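4.2 Repeating the wrist-view grasp test

Follow this section to reproduce the tube-picking result from the Kolura study on your own arm. You need the Isiven controller, the wrist camera from section 3, and a policy checkpoint trained with cropped views. Allow one afternoon for a full run.

Before you start

1. Clear the table of anything that is not part of the trial.
2. Load the checkpoint and check that the log shows "crop: on". If it shows "crop: off", stop and reload.
3. Set the arm speed to the slow profile. The published result was measured at this speed only.
4. Put the rack down by hand at an angle to the table edge. Do not line it up with the arm base.

Caution: Keep hands out of the work area whenever the arm is enabled. The stop button must be within reach of the person running the trial, not the person logging it.

Setting the start pose

5. Move the arm to the saved pose "high start".
6. Open the live view and compare it with the view below. Yours does not have to match exactly.

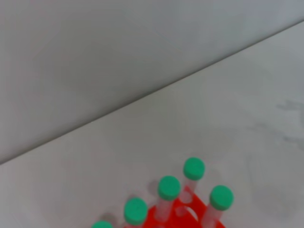
The method depends on what the policy does when the target is only partly in view. In the baseline, the policy was trained with the whole rack visible at the start of each attempt, and it tended to drift when that was not so. Kam-wah Chou's change was to train on start poses that leave the rack at the bottom of the view, so the arm has to act on partial evidence. A start view with green caps low in the picture, only the upper part of the red rack showing, and a wide stretch of bare white table beyond it is suitable for this test. If you see the whole rack, raise the tilt a little and check again.

Running the trials

7. Press Start. The arm makes one attempt and returns to the start pose.
8. Log the attempt as "lifted", "touched" or "missed". A tube that leaves the rack and is then dropped counts as "touched".
9. Put the tube back, turn the rack by hand, and repeat until you have 30 attempts.
10. Load the baseline checkpoint and run the same number again with the same rack angles.

Note: Do not throw out attempts that look unlucky. If the arm faults, mark the row "fault" and run a replacement at the end – the Gouveia script expects both rows.

Reading the result

11. Run the Gouveia script on the log folder. It prints one line per checkpoint and a table sorted by rack angle.
12. Compare the "missed" column first. The gain we report comes mostly from fewer misses. The "touched" column changed very little between the two checkpoints.

If the two checkpoints give nearly the same score, check step 2 again, then check the camera mount for play. A mount that has shifted by as little as 2 degrees was enough to hide the effect in our February runs.

Section last revised Aug 15, 2019. For the training settings, see section 5.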